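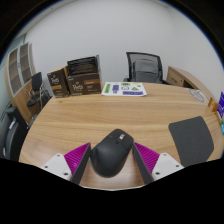 Mouse and pad on the curved desk, coffee boxes at the back.

I moved into the office at Closterier in February and inherited a desk with a rounded front edge. It is a good surface with plenty of depth, but it has no straight line along the side I work from, so every habit I had for placing a mouse and pad stopped working. My old desk at Valano was a plain rectangle. The pad went parallel to the edge and I never thought about it again.

On a curve, parallel has no fixed meaning. I spent an afternoon trying the mouse and pad in different spots and taking notes.

Placement relative to the body

The pad is dark gray, rectangular, with rounded corners. Squared to the back wall, it leaves a wedge of bare wood along one side and my forearm crosses the desk edge at a bad angle. Turned to follow the arm, it looks crooked from the door and feels correct. I kept it turned.
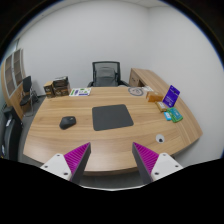 Mouse to the left of the pad, mesh chair on the far side.

The mouse tracks on the bare grain as well as on the pad. I checked this by drawing the same shape 4 times on each surface and comparing the lines, and I could not tell them apart. The pad stays anyway. The wood is harder on the wrist, and the mouse makes a scraping noise on it that I notice after 2 hours.

Pointer speed needed a change too. With more room to move I had been making long sweeps from the shoulder. I raised the speed one notch and the sweeps went away. If you use the Zurnon driver, switch acceleration off before you touch the speed setting, or you will be adjusting two things at once.

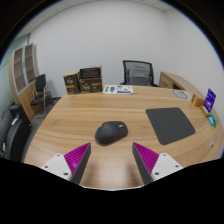 What stays on the far side

The cardboard boxes are staying at the back until I find shelf space. Two of them carry a printed logo. They are out of arm's reach, so they cost me nothing in working area. The same goes for the printed sheet lying next to them and the small items toward the right. My rule is that anything I touch less than once a day goes past the midpoint of the desk.

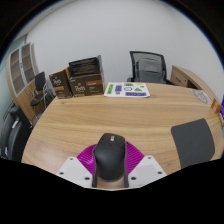
Pad at a slight angle on the right side.

I still want a longer pad. Coutinho sells one cut to 200 mm deep, which would suit the curve better than the one I have, but the color choices are poor and shipping is slow. I will measure again before ordering. The drawer unit along the right wall is next, and it needs its own post.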